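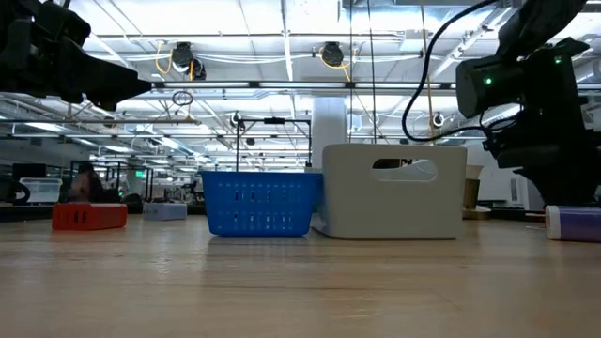
Basket, bin and both arms at the Panach bench.

About Dakell

We test two-armed robot kits for people who are thinking of buying one. We don't sell them, and we don't take a cut from anyone who does. Consuelo Cortés started the company after paying for a sorting system that did beautifully in the sales video and then spent most of a spring under a sheet. Nuria Collado joined her to run the bench work, and she still writes most of our reports.

The kit we get asked about most right now is the Inine tabletop package. The brochure says it can "handle everyday containers out of the box." We would like to know whose box. A plastic basket full of slots is a hard thing to grip well, and a bin with a single cutout to grab can be worse. So we use ordinary household stuff, bought at ordinary stores, and we leave other things lying on the table too. Your table will have them.
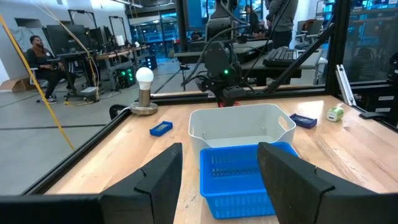
Every kit gets 300 attempts at each task before we write a word about it. Inine's setup guide promises you'll be running in 5 hours. Ours took until Thursday, and we do this for a living. The arms themselves are decent. The software that's supposed to get them working together is where our doubts are, and the May update didn't settle them. We also think $1,905 a year is a lot for a support plan that answers email on weekdays only.

Serrano, the older kit we keep for comparison, has its own problems -- slow, fussy about lighting, ugly manuals -- but at least its error messages tell you which arm is unhappy.

What you get from us

A written report, with the failed attempts left in. We have 897 pages of bench notes going back to our first review, and clients can read any of them. If a vendor disagrees with a result, we'll run the task again with their engineer standing there, and we print both results.

We've told plenty of customers to keep doing the job by hand. Some of them were annoyed, and a couple bought the kit anyway. If you want a second opinion before you sign, write to Nuria and tell her what you need picked up.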